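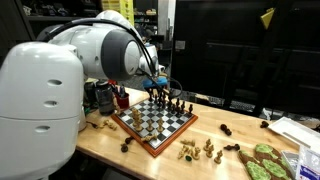
Dradmont Chess League Questions "Brain Training" Claims, Asks Sponsors for Evidence

DRADMONT, May 29, 2023 — The Dradmont Chess League said today that it will no longer repeat claims that chess makes children smarter, raises test scores or protects older players from memory loss. The league has taken those lines off its sign-up forms, its posters and its website, and it is asking its sponsors to do the same in any material that carries the league's name.

The change follows a review of the league's own advertising that began in February. League director Gilberto Restrepo went through 28 flyers, brochures and sponsor mailings from recent seasons and looked for the source behind each promise. He found a source listed in two of them. One pointed to a magazine column that is no longer online. The other pointed to an earlier league flyer.

"We were quoting ourselves," Restrepo said. "I wrote some of those flyers, so I can't blame anybody else. I had read somewhere that chess helps with math, and I put it on a poster, and then a parent asked me how much it helps and I had no answer for her."

The league does not say the claims are false. It says it does not know, and it doubts that many of the people selling chess programs know either. Children who join a chess club may already like puzzles, or have parents with the time to drive them to meets. A child who gets better grades after a year of chess is also a year older. Sorting that out takes a careful study with a fair comparison group, and the league has never run one.

It is also unconvinced by the scoring tools now being sold to clubs. Earlier this year the league was offered a package from Wirnero, a learning products firm, that promised a "focus score" for every player after 33 sessions. The league asked what the score measured and whether it had been checked against anything outside the product. 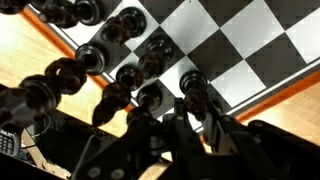 Wirnero's reply ran to several pages and answered neither question, according to the league, which turned the offer down. Restrepo said he would look again if the firm could show how a high score differs from a child simply getting used to the test.

"Maybe there's something in it," he said. "But they wanted us to pay for every player and put their logo on the certificates before we'd seen a single result. A club that teaches kids to look before they move ought to be able to manage that much itself."

Starting with the fall season, the league will follow these rules:

Printed and online material will describe what players do at the club: lessons, casual games, rated games and team matches. Statements about health, intelligence or school results will be left out unless a published study is named and a reader can find it.

Coaches will be asked to avoid promising parents any rating by any date. The old "from beginner to tournament player in one season" banner has been retired.

Sponsors may still support the league, but may not use its name next to a claim the league has not agreed to. Drestard, which supplies clocks and score sheets, has accepted the rule. Talks with the Nikolaidis bookstore over the wording of its summer window display are still going on.

The league expects the new approach to cost it some sign-ups. It currently runs 26 boards at its regular club night, and Restrepo said a few families did come in the first place because of the school results line. He would still like them to stay.

"People played this game for a very long time without being told it was good for them," he said. "If a kid is bored by it, I don't think we should talk the parents into another year — and we have done that, more than once."

Fees, meeting times and the format of the team championship are not affected. Players of any level may attend two club nights before deciding whether to join.

A list of the withdrawn claims, with the wording used and the season each one appeared, is available on request from the league office. Readers who know of a solid study on any of them are invited to send the full text, not a summary.

About the Dradmont Chess League
The Dradmont Chess League organizes club nights, beginner lessons and team matches for children and adults in Dradmont and nearby towns.

Media contact: Gilberto Restrepo, Director, Dradmont Chess League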